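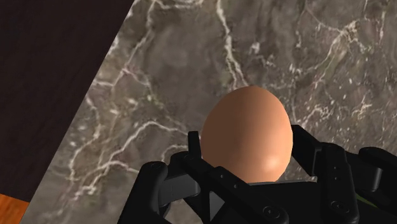

The shoe that people line up for in Irkville started as a repair job. Yuzhen Du was resoling worn-out court sneakers in a rented unit behind a tire shop when a customer asked whether she could put a softer midsole under an old leather upper. She tried it on a pair of her own first and wore them for most of a winter. The shape she ended up with is rounder than anything else on the shelf right now, with a heel that swells out and tucks back in at the bottom. The leather on the first color is a plain brown with a peach-orange tint toward the toe, very close to the shades on the egg at the top of this page, and regulars were calling the shoe the Egg before it had a real name. Its real name is the Zandia Tang.

Zandia is Du's label. It has two full-time people, Du and Volker Petersen, who used to cut patterns for a maker of hiking boots and still keeps his old lasts on a rack by the door. The first run of the Tang was 113 pairs. They sold through the front counter and one other store, Cosport, which had agreed to take a few boxes without having seen a finished sample.

"We had the boxes before we had the laces," Petersen says. "I drove to three places for laces."

The second run was 368 pairs and went in a weekend. After that the resale listings began to show up, some of them at $600 for a shoe that costs well under half of that new. Du does not like the resale prices, but she has not tried to do much about them. She limits buyers to one pair each, asks them to try the shoe on in the store, and writes the size on the receipt by hand.

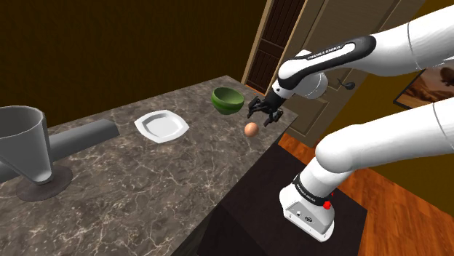
The try-on rule has caused more complaints than anything else Zandia does. People who live out of state can't buy at all unless Cosport has stock, and Cosport has its own line and its own way of running it. Du's answer is that the Tang fits strangely. The toe box is wide, the collar is low, and most people need to go down half a size from what they wear in a basketball shoe. The early pairs that were mailed out came back at a rate she could not afford.

On the foot, the shoe is heavier than it looks. The midsole is a single piece with no air unit and no plate, and it takes about two weeks of regular wear before it starts to give. The upper is full-grain leather with one seam at the back and one across the instep. There is no lining in the forefoot, so thick socks help at first. The outsole is gum rubber with a shallow herringbone, good on dry pavement and only fair in the rain. Petersen says the tread will be cut deeper on the next version.

The next version is due in July. It will come in the original brown and in a gray suede that has been on Du's own feet since early spring. She has also been working on a kids' size, though the mold for it has been sent back twice and she won't give a date. 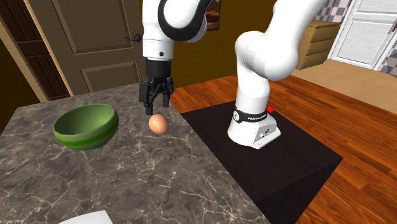

The July colors stay close to brown and gray.

Zandia will open the list for the July pairs on 2021-06-13. Names are taken at the Irkville counter only, and the first 100 people will be able to choose their color. Everyone after that gets whatever is left in their size. Cosport will get its share a week later and has not said how it plans to sell them.

Du still does repairs two mornings a week. Owners of the first run have begun bringing their pairs in, mostly for heel wear on the outside edge, and she resoles them for a flat fee while they wait. She keeps the old soles in a bin under the bench and checks them against the mold when she has time.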